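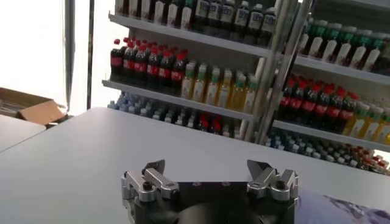
How to Run a Private Skulden Server on Your Home PC

You need a copy of Skulden on the machine that will host, plus the server files, which are a separate download in the Tools tab of the Prosteo launcher. Put them in their own folder, outside the game folder. Updates wipe anything extra they find in there.

Step 1. First start
Run the server once and let it sit until the console says "ready". Then type quit and press Enter. This first run writes the settings file, server.cfg, next to the program.

Step 2. Basic settings
Open server.cfg in a text editor. Change the name and the password. Max players is set to 28 by default. I set mine to 10, and an older PC will thank you for it.

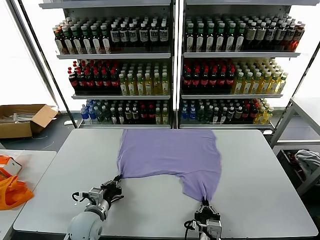

Team colors are in the same file, near the bottom, one line per team. The defaults are dark green and brown, and on the Kaplan map you can't tell them apart after sunset. Pick something pale for at least one side — a lavender like that T-shirt spread on the white table shows up well against both rock and forest. Enter the color as a hex code without the number sign. If you leave the sign in, the game reads the line as blank and gives you gray.

Step 3. Ports
The server listens on port 3000. If you already have another program on that port, change it to 3030 in server.cfg and save. Then log in to your router and forward the same port, UDP only, to the host PC.

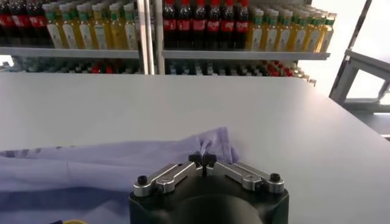 Windows will also ask about the firewall the next time you start the server. Allow it on private networks. If you clicked the box away earlier, add the program by hand in the firewall settings.

Step 4. Join and test
Start the server, open the game and go to Private, then Direct Connect. On the host PC, type localhost and the port. Friends use your public address and the same port.
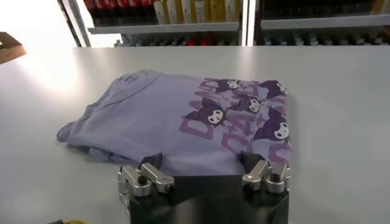

If they time out and you don't, check the router first. The forward is often pointing at an old local address.

Map rotation goes in maps.txt, one name per line. Start with Kaplan and Irnier, both of which load quickly. Restart the server after any change to either file.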